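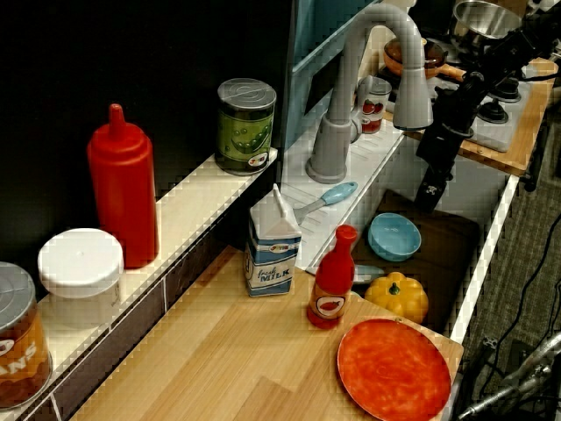
Why Food Is Packed the Way It Is

Food starts to change as soon as it is picked, cooked or cut. Some changes are useful. Milk turns into yogurt, and hard pears get soft. Most changes, however, make food worse, and a few make it unsafe. A food container has one main job, which is to slow these changes down. This page explains how the common types do it.

What spoils food

Four things do most of the work.

Microbes are living things too small to see. Bacteria, yeasts and molds are all microbes. They need water and something to eat, and most of them grow faster when they are warm.

Oxygen is a gas in the air. It reacts with fats and oils and gives them a stale, bitter taste. It also turns a cut apple brown.

Water can move in or out. A cracker takes in water from damp air and goes soft. A slice of bread loses water to dry air and goes hard.

Light breaks down some vitamins and colors. Milk left in bright light can taste like wet cardboard.

Cans

A food can is usually made of thin steel or aluminum. The food goes in, the lid is sealed on, and then the whole can is heated. The order matters. If the food were heated first and left to stand open, new microbes could fall in before the lid went on.

Many canned foods are heated above 100 degrees Celsius, the temperature at which water boils at sea level. To get that hot, the cans go into a large pressure cooker called a retort. This kills microbes that could live through ordinary boiling. After that, the seal keeps new ones out, and the metal blocks both oxygen and light.

A can that bulges at the ends should not be opened. Microbes inside may be making gas. Show it to an adult.

Jars

A glass jar lets you see the food, but it also lets in light. Jars are often filled while the food is hot. As the food cools, the steam above it turns back into water and takes up much less room. The pressure inside drops, and the air outside pushes the lid down. Many metal lids have a small raised area in the center, called a button. On a sealed jar the button is held down. When you open the jar, air rushes in and the button pops up.

Squeeze bottles

Thick sauces behave in an odd way. Ketchup is hard to move when it is still and flows more easily when it is pushed or shaken. The word for this is shear-thinning. A squeeze bottle makes use of it. Pressing the sides pushes the sauce through a narrow opening, and the sauce thins as it goes. When you let go, it thickens again and mostly stays where you put it.

Most squeeze bottles are made of plastic that bends and springs back. Some plastics let a little oxygen through, so a bottle may be built in layers, with a middle layer that holds oxygen back - much like the filling in a sandwich.

After opening

Once a container is open, the seal no longer protects the food. Cold is the next tool. A refrigerator does not kill most microbes. It makes them grow slowly. Leftovers from a can should be moved to a clean box or a bowl with a cover, and then put in the refrigerator.

Dishes need care too. Bits of food left on a bowl or spoon give microbes both water and a meal. Dish soap helps because one end of each soap molecule holds on to water and the other end holds on to grease. The grease is lifted off and carried away with the rinse water.

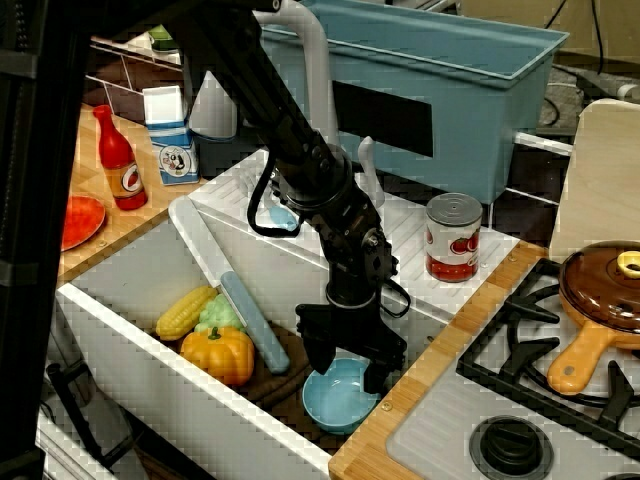 Siham Khoury wrote in to ask whether the date printed on a can is the day the food goes bad, and said that her class had argued over it for 15 minutes. In most cases it is not. A "best by" date is the maker's estimate of how long the food will keep its best taste and texture.

Try it: the cracker test

You need 6 plain crackers, a box with a tight lid and a plate. Put three crackers in the box and close it. Put the other three on the plate. Leave both in the same room overnight. The next day, snap one cracker from each group and listen. If the air in the room is damp, the crackers from the plate should bend more and make less noise.

Do not eat the crackers from the plate.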